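Keeping Fruit in Shared Kitchens: Brindby Halls Project Report

Submitted November 13, 2024

Introduction

Students at Brindby throw away a great deal of fruit, usually after buying it with the best of intentions. Our project set out to learn why. The short answer is bananas. The longer answer takes up the rest of this report, which has a minimum length.

We compared two kitchens, one in Trullholm House and one in Demside Court, over 8 weeks. Residents filled in a sheet by the door whenever they binned something. The Demside sheet was used as a shopping list for the first week and had to be replaced.
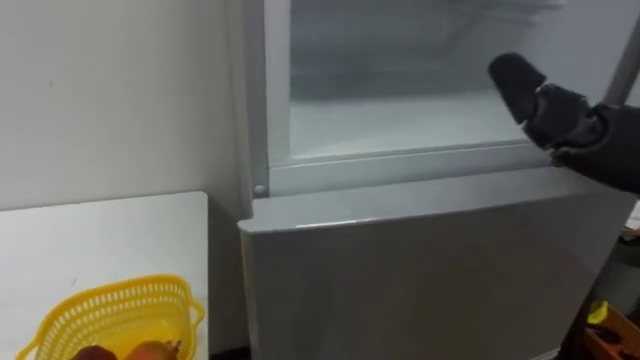
Where people put their fruit depended mostly on what their parents did. Those from fridge households chilled everything, including bananas, which went brown and were then blamed on the shop. Those from bowl households left everything out and forgot it. A yellow plastic basket on a white table, with the fridge standing right beside it, offers both schools of thought within arm's reach, and residents still managed to disagree. Apples kept in the fridge lasted longest in both kitchens. Pears were eaten either too early or too late.

Costs

Our budget was 400 kroner, most of which went on fruit for the control group. The control group was us. 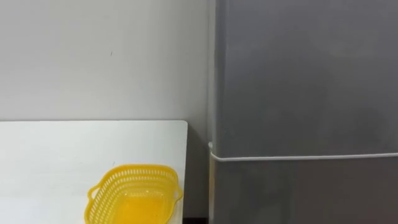 Trullholm wasted less than Demside, but we are wary of making much of it. Trullholm residents cook together on 3 evenings a week and tend to finish things off in a crumble. Demside residents eat at different hours and label their food, so a peach with a name on it was left to die with its owner's dignity intact.

We used the Ostapchuk scale for ripeness, which runs from firm to "smoothie". Two of us never agreed on the middle of it.

Further work

A repeat in December would show whether clementines behave differently. We would also use a pen on a string.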